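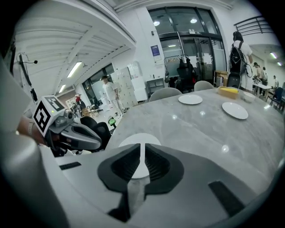
White plates on a marble-patterned table.

Singing all night in Studetti

The bell at Studetti goes at ten to nine in the evening, and by then there is already nowhere to sit. I had been told to come early and I thought I had. I ended up on the step of the side chapel with my back against a radiator (off, it was August) and a borrowed psalter on my knees, and I would not have swapped it for a bishop's chair!

Once a year the four parishes of the Cisari valley sing the whole book of Psalms in one night, all 150, beginning after sunset and stopping when they are done. There is no choir as such. The church splits down the middle aisle, the left side takes one verse and the right side takes the next, and the sound goes back and forth over your head like somebody rocking a very large cradle. The tunes are plain. I can't read music and I had the first one by the third verse.

Studetti has 601 people on its parish roll, and on the night of the psalms it feeds and seats over 2,000. They come down from Malik on foot, a drop of 444 metres on a stony path, carrying lamps for the walk home. They come from Tramia by bus, with cushions. The Tramia people are known for their cushions and are teased for them until about midnight, when everyone else starts asking to share.

I've been to plenty of services where the psalm is the bit you get through on the way to something else. Hearing them one after another is a different thing altogether. You notice how often the mood turns. A psalm full of thanks is followed by one that is close to shouting, and the people around me sang both with the same steady voice, as if it were perfectly normal to say such things to God within five minutes of each other. I suppose it is. The woman beside me had her finger under every line and still shut her eyes for the ones she knew.
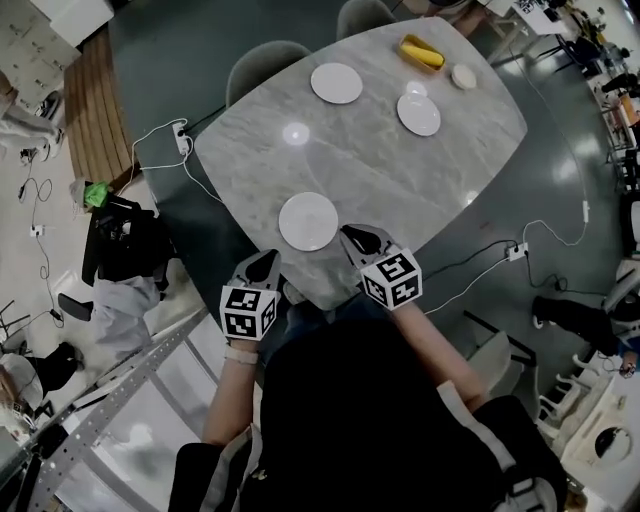

Between one and two in the morning it gets hard. The numbers thin out, the left side loses its place, and a few children are carried off to the hall asleep. Then comes Psalm 119, the long one, with its 176 verses, and by custom they sing it standing. I was dreading it. But standing wakes you up, and so does the pace, because somebody at the front always pushes it on a little. By the end of it half the people outside had come back in and the whole place was roaring.

The valley has argued over the years about shortening the night. One year they tried spreading it over two evenings, and I gathered from everyone I asked that this had been a mistake. People came for one or the other, and the Malik lot missed their lamplit walk.

The last five psalms are all praise, and they open the west doors for them. It was getting light by then. You could hear a dog, and a tractor starting up somewhere, and then the cymbals, which are a pair of old brass ones handed to whichever child has managed to stay awake. This year there were two, so they took one each and had to agree when to crash them. They were early both times.

Then bread, coffee and a slow shuffle to the bus. I slept all the way to Tramia on somebody else's cushion.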